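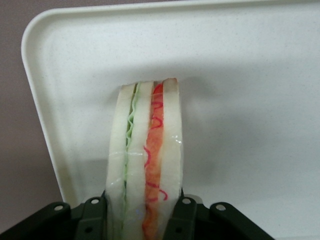 ## Lunchbox sandwiches going soggy by noon, what am I doing wrong

**Sosina Kahsay**, 2025-09-19

My son started at a new school and they don't have a fridge for the lunches. So it's a cooler bag on a hook in the hallway till 12:15. I make the sandwich at 6:30 am bc I leave for work before he's up. By lunch the bottom slice is mush, he says, and he eats the crackers and brings the rest home.

What I use: store white bread, turkey, cheese, lettuce, tomato, a bit of mayo. Wrapped in foil. Ice pack in the bag.

Tried toasting the bread, he says it's "like cardboard". Tried wraps, no. Don't want to spend a lot, I already bought a Wurnov lunchbox for 35 dollars and it's not helping much. Anything I can do the night before would be great too. Thanks

---

**Vilgot Hovland**

Tomato. Take the tomato out, put it in a little tub with a lid, he can add it himself or eat it on the side. Same with pickles.

Other stuff:

- dry the lettuce. really dry, paper towel, press it. Wash it the night before and leave it in the fridge wrapped in the towel
- mayo goes between the meat and the cheese, never on the bread
- thin layer of butter or cream cheese on both slices, all the way to the edges. Keeps the wet out
- cheese against the bread on one side, turkey against the other

And is the ice pack touching the sandwich? Mine used to sweat all over everything. Put the pack on top with a dish towel in between, still stays cold enough. I do 4 lunches every morning and haven't had a soggy one come back since last April, except when my wife made them.

Foil is ok but parchment first then foil is better.

---

**Abenezer Alemneh**

get better bread. store white is mostly air

---

**Shengli Jia**

Agree with Vilgot on most of it, but with turkey keep the ice pack close, thin cloth at most. Deli meat in a hallway for that many hours needs to be properly cold.

For the night before: you can freeze it. Bread, butter, turkey, cheese, nothing else. Wrap tight, freezer, then into the bag in the morning along with the ice pack. It thaws slowly, so try one at home first to see how long yours takes. Lettuce and tomato go in seperately. Don't freeze mayo, it splits and gets greasy.

Day-old bread also holds up better than fresh, so no need to buy anything fancy.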